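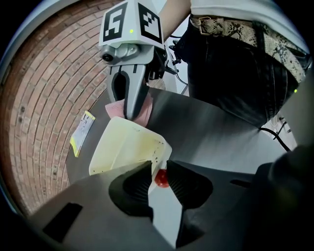

Figure 1. Both hand-held grippers at the square tub, with the red object in the nearer one and the pink cloth in the farther one.

Two Hand-Held Grippers for Learning Small Kitchen Tasks
Project report, second version

Vignesh Kandasamy, Lavanya Kurian, Senthil Lobo
Supervisor: Padmavathi Krishnan
Work done in the shared workshop at Asthorpe

1. Background

Our group wanted to teach a robot arm to put small things into containers and take them out again. We did not have an arm in the first half of the project, only a promise that we could use one later. For this reason we decided to build grippers that a person holds in the hands. The person does the task, the camera on each gripper records it, and the recordings are used afterward to train the arm. We gave the pair the name Nuken, so that we did not have to write "the left and right hand-held gripper" in every message.

This report is about the build and the first recordings. The training part is written by Senthil in a separate report and is only mentioned shortly in section 6.

2. The body

The body of each gripper is gray. We printed it in the workshop in two halves and closed it with screws. The first body was too short behind the trigger, and the person with the larger hand (Vignesh) could only hold it with three fingers. We made the handle longer by 4 mm. It does not sound like much, but the hand gets tired more slowly now.

The openings in the housing were changed many times. In the beginning we had none, and we had to open the whole body every time a cable came loose. Ville Rantala, who looks after the printers at Asthorpe, advised us to cut the openings in the model and not with a knife afterward. We had already used the knife on two bodies, and one of them was broken by it.

3. The finger pads

The pads are black and soft, with fine ribs on the inner face. We cast them in a printed mold. The first pads were smooth. They could hold a cube well, but round objects rolled to the tip and fell out when the person closed the trigger. With the ribs it is better, because the object has something to sit against. In Figure 1 a small round red object is pinched in the narrow gap between the two pads. It is a difficult case for us, since the surface is glossy and the pads touch it only on a small area.

The ribs must be vertical. We tested also horizontal ribs, and the cloth caught on them at release.

4. Camera and marker cube

Each gripper has a small round camera. The most difficult point was the angle. If the camera looks too far forward, it does not see its own fingers. If it looks down too much, the gripper fills the picture and the table is lost. We chose a very wide lens, and straight lines near the side become curved. The brick wall next to our table is bent strongly in all our recordings. We correct this in software before the training, but we keep the original files.

On top of the gripper there is a white cube with black-and-white markers. When one gripper sees the cube of the other, we can calculate where the two hands are relative to each other. The markers were printed on normal paper at first and glued on. The glue made bubbles and the detection failed when the lamp was on. Now they are printed on matte sticker. The small green light on the cube is for recording. Lavanya asked for it after we lost one full afternoon of work by forgetting to start the second gripper.

5. Recording

We recorded in December at a table by the wall. The table has a smooth dark gray top and it reflects the light. We first wanted to cover it with paper, but Padmavathi said that a real kitchen has also reflections, and we left it as it is.

The tasks were simple: place the object in the tub, take it out, put in the cloth, take out the cloth. There were 4 tasks, and for each one we planned 200 recordings per person. We did not reach this plan for the cloth. A crumpled cloth never has the same form two times, and the person needs to think where to grip it. After Raju (the small script which sorts the files) removed the recordings with missing frames, 1508 recordings remained.

When two people work together at the table, the cables are the main trouble. We lead them behind the gripper, and the person must be careful not to pull them over the edge of the table.

6. State at the time of writing

The arm has done the first task with the cube, slowly. The round object is not tested yet. Senthil used the training program Grellolness, which he wrote himself during the summer, and it needs the two recordings to begin at the same moment. Ours do not always do this. We now knock the two grippers together at the start and look for the knock in both files.

7. What remains to be done

The trigger spring of the second gripper is weaker than the first and should be exchanged. The pads become shiny after long use and we do not know yet how often they must be cast again. The mold is on the shelf under the printers, in the box with Lavanya's name. The drawings of the longer handle are in the same folder as this report.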